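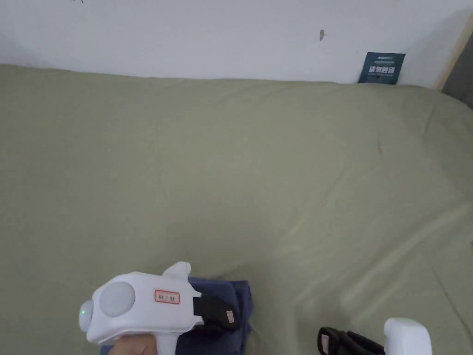 **参加 Tikidora 的开放日,需要先有一个在他们平台上的博客吗?**

只要提前在网站上登记邮箱就可以参加,用别的平台写博客的人、还没有博客的人都可以登记。

我自己的博客不在 Tikidora 上。我写了几年关于二手字典和旧地图的文章,用的是一个很小的主机服务,读者也很少。去年十二月,我在一个博主的链接列表里看到 Tikidora 要办开放日的消息,就登记了。确认信很短,里面有地址、时间和一句话:“请带上您想问的问题。”我把问题写在一张纸上,一共写了半页。

中文不是我的母语,我用中文写博客是为了练习,也因为我的读者里有不少人读中文。如果有些词用得不准确,请在留言里告诉我。

## 路上

开放日在 2023年4月29日,星期六。Tikidora 的办公室在 Bivier,一个不大的城市,火车站只有两个出口,我还是走错了。东边的出口通向停车场,西边的出口才通向老城。从西边的出口出来,沿着运河走,经过一家关着门的电影院,再过一座铁桥,就到了以前的电话局。Tikidora 租了这座楼的二层和三层,一层是一家卖自行车零件的商店。

门口没有很大的招牌,只有一张打印的纸,上面写着“博客开放日,请上楼”。我到得比较早,楼梯上已经有人在排队。排在我前面的两个人在讨论域名续费的问题,其中一个人忘了续费,域名被别人注册走了,现在那个地址上是卖鞋的广告。她说这件事的时候很平静,可是她的朋友比她还生气。

登记的桌子上有名牌。名牌上不写姓名,写博客的名字。我觉得这个办法很好,可是我的博客名字太长,我写了两行,第二行的字很小。后来一整天都有人弯下腰来读我的名牌。

接待的人告诉我们,这次登记的有 260 人,分成上午和下午两批。我在上午这一批。

## 上午:参观二层

二层是编辑和客服的地方。我以前以为一个博客平台里大部分人是写程序的,来了才知道,在 Tikidora,回答用户来信的人比写程序的人多。带我们参观的客服负责人说,用户最常问的事情是怎么找回密码,其次是怎么把旧文章搬过来。第三常问的事情我没有想到:怎么让文章不要被家里人看到。

她给我们看了一个内部的页面,上面是去年收到的建议,按题目分类。用户的名字都已经去掉了。有人要求增加字体,有人要求减少字体。有一位用户每个月写信来,要求把“发布”按钮从右边移到左边,理由写得很详细,还附了手画的草图。平台没有移动这个按钮,但是后来增加了一个设置,可以自己选择按钮在哪一边。我问有多少人用了这个设置,她说她要去查一下,下午我没有再遇到她,所以我不知道答案。

接下来是首页编辑部。Tikidora 的首页很像一本杂志,有封面文章、有专栏,也有读者来信。很多人都知道这个首页,我也是从这里认识几个喜欢的作者的。编辑部只有一个长方形的房间,窗户对着运河,墙上贴着本周的计划。编辑们每个星期从新文章里选一部分,和作者联系,商量题目和配图,然后放到首页上。

我在这里问了我纸上的第一个问题:选文章的时候,看不看访问量?

编辑的回答比较长,我尽量准确地写下来。他们有访问量的数据,但是在第一次读文章的时候,这个数字是隐藏的。编辑先读,先写意见,然后才可以打开数字。如果两个编辑的意见不一样,就再请第三个人读。她承认有时候数字很高的文章,大家会再讨论一次。我喜欢她承认这一点。

我的第二个问题是,首页上的文章有没有报酬。有。每篇 200 欧元,长的和短的一样,首页封面的文章也一样。旁边一位写园艺博客的先生马上问,为什么长短一样。编辑说,以前按字数付钱,结果文章越来越长。大家都笑了,那位先生也笑了,可是他又问了一遍。

这里我要说一点批评。报酬的规则在网站上很难找到,我回家以后找了很久,最后在帮助中心的“其他”里找到了。这样重要的规则应该放在作者第一眼能看到的地方。

## Jesix 的演示

上午的最后一项是 Jesix 的演示。Jesix 是 Tikidora 自己做的写作工具,在浏览器里用,今年春天开始测试。演示在一间会议室里,椅子不够,我坐在窗台上。

先说我喜欢的地方。Jesix 打开的时候只有一张白纸和一个光标。菜单都收起来了,按一个键才出现。它会保存每一个版本,您可以看到一段话上星期是什么样子。对我这样的外语写作者来说,这个功能很有用,我常常把一个句子改得越来越差,然后想找回第一次写的。

它还有一个“链接检查”,会在文章发布以后定期检查里面的链接是不是还能打开。做旧地图这个题目的人都知道,图书馆的网站改版以后,链接就全部坏了。我的博客里有很多这样的坏链接,我每年冬天自己用手检查,要用好几个晚上。

不喜欢的地方也有。第一,Jesix 的中文排版还不好。演示的人打了一段中英文混在一起的文字,行尾的标点跑到了下一行的开头。他说他们知道这个问题。第二,导出的时候,脚注会变成普通的括号。我的文章脚注很多,所以这对我是很大的问题。第三,它现在只能发布到 Tikidora,不能发布到别的地方。有人问以后会不会开放,演示的人说“我们在讨论”。我在公司工作过,知道这句话可以有很多意思。

演示中间网络断了一次。演示的人没有停,他继续打字,说正好可以让大家看离线的时候会怎么样。网络恢复以后,他打的字都在,只有一张图片的说明没有保存下来。他把这个情况写在了手边的本子上。

## 午饭

午饭在三层,是三明治和一种本地的蔬菜汤。汤很好,我喝了两碗。

我和四个人坐在一张桌子上:一位写家庭预算的,一位写铁路时刻表历史的,一对一起写电影博客的夫妻。我们说到留言。写家庭预算的那位说,她去年把留言关了,因为垃圾信息太多,关了以后她写得更多,可是觉得有一点孤单。那对夫妻的做法相反,他们回复每一条留言,两个人分工,单数的日子丈夫回复,双数的日子妻子回复。他们说老读者能看出来是谁回复的。

写铁路的那位话不多。后来他拿出手机,给我们看他最受欢迎的文章,题目是关于一个小站为什么连续几年在时刻表上印错了时间。他写这篇文章用了很长时间,去过那个小站,也去过档案馆。我回家以后读了,写得非常好,我把它放进了我的链接列表。

我们还说到友情链接。在座的人都还在用这种老办法,自己的博客旁边放一个列表,写上喜欢的博客。电影夫妻说,他们的列表每年清理一次,停更的博客放到另外一个列表里,不会删掉。我也想这样做。
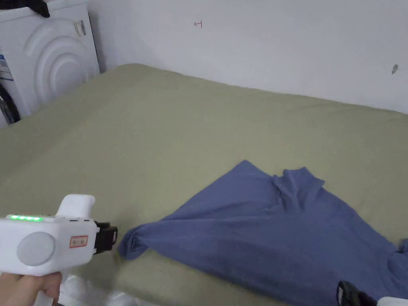 *第 2 期 · 博客走访专栏*

## 下午:Herrero 印刷厂

上午那一批的人下午可以自己选择:留在办公室参加讨论,或者去 Herrero 印刷厂。我选了印刷厂。从 Tikidora 走过去,要过铁桥,然后一直往南,路的一边是仓库,另一边是很高的杨树。

您可能会问,博客和印刷厂有什么关系。Tikidora 每年从首页文章里选一部分,印成一本纸质的年刊,印刷的就是 Herrero。年刊不在书店卖,只在网上订购,作者可以免费得到。上一本印了 1250 本。工厂的人说,对他们来说这是一个小订单,但是他们愿意做,因为每一年的要求都不一样。

工厂里声音很大,我们都拿到了耳塞。带我们参观的师傅说话的时候要走到走廊里,所以我们一会儿进去看,一会儿出来听。这样反而很容易记住。

我学到了几件事。

网页上的文章变成书的时候,最麻烦的是链接。纸上不能点。前几年的年刊把每个网址都印在页脚,有的网址有三行长,页面很难看。后来他们改用短编号,书后面有一个列表,网站上也有一个同样的列表。师傅拿出两个年份的书,放在一起给我们比较,差别非常清楚。

第二麻烦的是图片。博主给的图片常常太小,在屏幕上看很清楚,印出来就模糊了。编辑要写信去要原来的文件,有的作者已经没有原来的文件了。遇到这样的情况,他们有时候把图印得很小,有时候就不印图。师傅建议我们都把原来的文件保存好。我在这里也把这个建议转给大家,包括我自己。

还有一件小事。有一位作者的文章里用了删除线,意思是开玩笑,先写一句真心话,再划掉,后面写一句客气话。排版的人以为是没有改完的稿子,就把划掉的句子都删了。书已经印了一部分,作者才发现。那一部分后来重新印过。我们问重新印的钱谁付,师傅笑了一下,说这个问题要去问办公室。

最后我们看了装订。书先是一叠一叠的纸,用线缝起来,再上胶,再切齐。切纸的机器一次切下去,三个边就平了。切下来的纸条装在大袋子里,有一位参观的人要了一把,说要做书签。

## 回来以后的讨论

回到 Tikidora 的时候,讨论还没有结束,我听了最后一部分。题目是“博客还需要首页吗”。

有一种意见认为,首页会让大家都写一样的东西,因为每个人都想被选上。说这个意见的人举了一个例子:有一个月,首页上有一篇关于修补毛衣的文章很受欢迎,后来几个星期里,到处都是修补文章,修补茶杯的、修补椅子的、修补友谊的。

另一种意见认为,没有首页,新的作者就没有人看到。搜索引擎喜欢老网站,社交网站喜欢短的东西,一个刚开始写长文章的人很难有第一个读者。我比较同意这个意见。我的第一批读者也是从一个别人编的列表里来的。

平台的人在讨论里说话很少,主要是在听和记。我认为这样做是对的。只是有一个问题他们回答得不清楚,我觉得应该写在这里。有人问,如果有一天 Tikidora 关闭,我们的文章怎么办。回答是“可以随时导出”。提问的人接着问,导出的文件别的平台能不能直接用,留言能不能一起导出。回答是文章可以,留言“部分可以”。哪一部分可以,没有说明。我把我纸上的同一个问题划掉了,在旁边写了“没有答完”。

## 一些实际的信息

如果您想参加下一次开放日,下面是我整理的情况:

- 登记在 Tikidora 的网站上,免费,需要邮箱。
- 上午的人可以选印刷厂,下午的人不能选。如果您对印刷有兴趣,请登记上午。
- 从火车站请走西边的出口。
- 办公室的楼没有电梯,行动不方便的人请先写信,他们说可以在一层安排。
- 午饭有素食。对食物过敏的人要在登记的时候写明。
- 拍照要先问。编辑部的房间不可以拍,墙上的计划还没有公开。
- Herrero 要求穿不露脚趾的鞋。有一位女士穿了凉鞋,工厂借给她一双很大的胶鞋。

## 我的意见

我去之前在考虑要不要把博客搬到 Tikidora。现在我的决定是先不搬。编辑部给我的印象很好,他们读文章很认真,也愿意说出自己的困难。但是脚注的问题没有解决,留言导出的问题没有答清楚,这两件事对我都很重要。我会用 Jesix 的测试版写几篇短文,看看版本功能在平常的工作里好不好用。如果中文标点的问题改好了,我会在这里更新。

年刊我订了一本。那天在工厂翻到的是样书,纸有一点粗,颜色偏黄,读起来眼睛很舒服。里面有一篇写钥匙的文章,我只读了开头两页,后面的人在等,我就把书传给了他。

回去的火车晚点,我在站台上把半页纸的问题重新抄了一遍,答了的和没有答的分开。没有答的那些,我已经写信寄给客服了,收到回信以后贴在留言区。

**更正:** 这篇文章刚发布的时候,我把自行车零件商店写成了自行车出租店。有读者指出那里不出租自行车,谢谢您。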